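Shopping for Two Arms: what our group learned about buying before we built

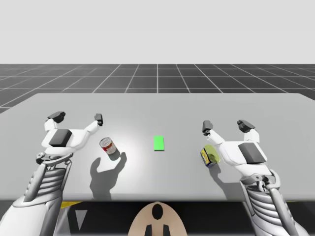 Issue 2, p. 31

Dec 21, 2024
By Cempaka Yeoh

I'll admit I joined this project for the robots and ended up with a spreadsheet. Our brief was to plan a two-armed tabletop station for the teaching lab, work out what it would cost, and hand over an order list the department could use in April. So no building yet! But I had far more fun with it than I expected, and I now have strong opinions about delivery charges.

There were four of us. Nizar Bitar and I did the money side, Folasade Garba ran the simulation, and Teguh Setiawan chased suppliers on the phone, which he is weirdly good at. Tala Abou Jaoude supervised and kept asking what happens when something breaks.

Starting in simulation

We did everything in the simulator first. Folasade's set-up has two white arms over a wide grey table, with a food can near each gripper and a green rectangle on the table between them. The job we gave ourselves was to get both cans onto the green. It sounds like a silly little task, but it made us ask proper shopping questions. How far does each arm have to reach? How wide does the hand have to open? Do we really need two arms, or could one do the lot and save us a fortune?

That last one took up a whole evening. Nizar was firmly for one arm. I was for two, partly because the course it's meant for is about coordination between arms, and you can't teach that with one (I did say this more than once, sorry Nizar). In the end we priced both versions and let Tala see them side by side. She picked two arms, with a note that the second could be ordered later if money got tight.

The quotes

We wrote to three suppliers. Dresstead sent a full kit price with arms, grippers, controller and a training day. Livent quoted for the arms alone and wanted a separate conversation about grippers. Sleiman took the longest to answer but gave the clearest breakdown, line by line, with spares listed.

Comparing them was a pain. Dresstead looked the dearest until we added up all the bits Livent had left out – mounting plates, cables, an emergency stop, the software licence. By the time Nizar had finished, our sheet had 41 lines, and the arms themselves came to about 52 per cent of the total. I'd assumed they would be nearly all of it. The rest goes on things I'd never have thought of, like a table stiff enough not to wobble and a second set of fingertips.

Fingertips deserve their own moan. They're the part that touches everything, so they wear, and two of the quotes didn't mention them at all. Teguh rang back and got prices for a spare set per gripper. They're now in the budget under consumables, next to the cans.

What we'd order

Our recommendation is the Sleiman arms and grippers, with the table bought separately from Gisura, who make plain workshop benches and would cut one to our size. We've left a small pot for repairs, which was Tala's doing, and marked the training day as optional.

Two things are still open. We haven't checked whether the lab sockets can take both controllers plus the PCs, and the simulated table is a good deal tidier than any bench I've ever worked at, so the reach figures need testing again with a camera stand and an actual pile of cables in the way. Folasade is adding those to the model over the break. Nizar has the latest copy of the spreadsheet if anyone wants to argue with it.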